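Religion and Prediction: notes for session 4
Tutor: Saodah Kusuma

Reading: the Kinsella pamphlet, pages 7 and 8. Bring your marked copy.

1. What counts as a prophecy?

A claim about the future is only worth testing if it could fail. "Trouble will come to the north" can't fail, as there is always trouble and always a north. Kinsella's followers list 145 fulfilled sayings. Read the list slowly. Most have no date and no place, and several were first printed after the event they are said to foretell.
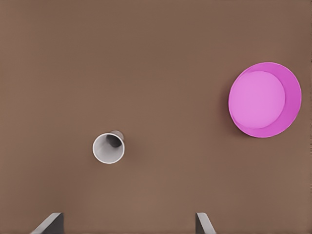
2. Dating the text

Ask when the words were first written down and who kept the paper. The Vekitska visions are usually quoted from a February newsletter, but the earliest copy we have was retyped later by an admirer. I don't say she made anything up. I do say we can't check.

Cúc Lý argues that believers rarely care about dates and that we miss the point by asking. Fair enough as a remark about worship. It's a poor defence when the same people sell the visions as evidence.

3. Symbols that stretch

Cups, bowls, beasts and horns can be matched to almost any news story. Staker read one vessel as a nation, then as a bank, then as a drought, and claimed a hit each time.

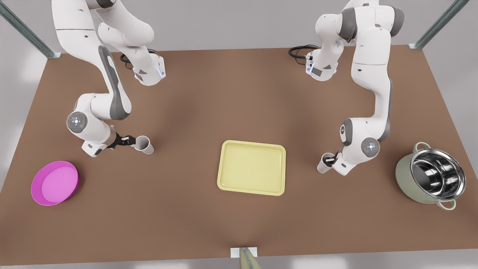 Cup and dish.

For next time: pick one saying from the list and write down, before looking anything up, what would prove it wrong. One side of paper, due March 17, 2023.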